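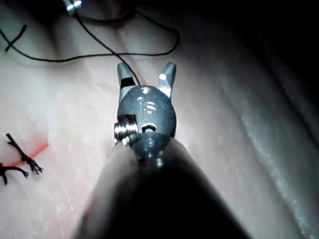

Figure 11.1 Open jaws and black suture thread over a practice pad.

Last updated 2023-05-05
Search this book Go

Chapter 11. What a Standard Leaves Out

A robot that ties knots in a practice pad has met a standard for practice pads. Vendors like to stretch that. The Gedgate checklist runs to 126 items, and only five of them mention tissue. Mairéad Dolan calls it "a parts list with a signature line." We begin with those five, and ask who wrote them.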